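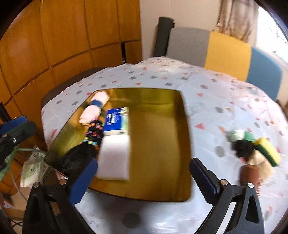
Words: Huketti Travel Desk

Holiday lets in Fadham: questions about the new booking rules

Search the help pages
Type your question
Go

When do the new rules start?
They apply to every stay beginning on or after the first day of September 2018. If you arrived in August and leave after that date, the old terms cover your whole stay.

Which properties are covered?
All 92 lets on the Huketti list, including the cottages at Akside and the flats on Leclerc Street. Campsites and hotels have their own terms, so please ask them directly.

How much deposit do I pay?
The deposit is £200 per booking, whatever the length of stay. It comes off your final bill. The balance is due four weeks before you arrive.

Can I get my deposit back if I cancel?
Yes, if you tell us in writing more than eight weeks before arrival. After that we keep the deposit unless the property is let again for the same dates, in which case we return it in full. Email counts as writing. A phone message does not.

Can I change my dates?
You can move a booking once without charge, as long as the new dates fall within the same calendar year. If the new week costs more, you pay the difference.

Are towels and bed linen included?
Bed linen is included everywhere. Hand and bath towels are included in Fadham and Leclerc Street, but at Akside you need to order them when you book. Beach towels are not supplied at any property.

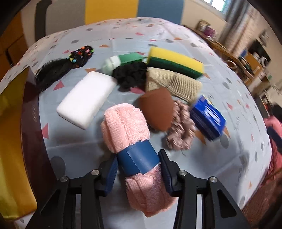 Rolled pink towel with a blue band.

What time can I arrive?
From 4pm. Departure is by 10am. Some owners will agree to an earlier arrival outside the school holidays, but we can't promise it.

Do I need travel insurance for a stay in the UK?
We don't ask for it. Many guests take out a policy that covers cancellation through illness, and we will send a letter confirming your costs if your insurer wants one.

Can I bring a dog?
Check the listing. Where dogs are allowed the limit is two, and they must not be left alone in the property.

How do I get to Akside without a car?
The 106 bus runs from Fadham station and stops by the post office. The last one leaves at 6.40pm, and there is no Sunday service in winter. Taxis need to be booked ahead.

I booked through another website. Do these rules apply to me?
No. Your contract is with the company that took your money, and you should look at their terms.

Where do I send a complaint?
Tell the owner first, while you are still at the property. If it isn't put right, write to the Huketti bookings office within 28 days of leaving.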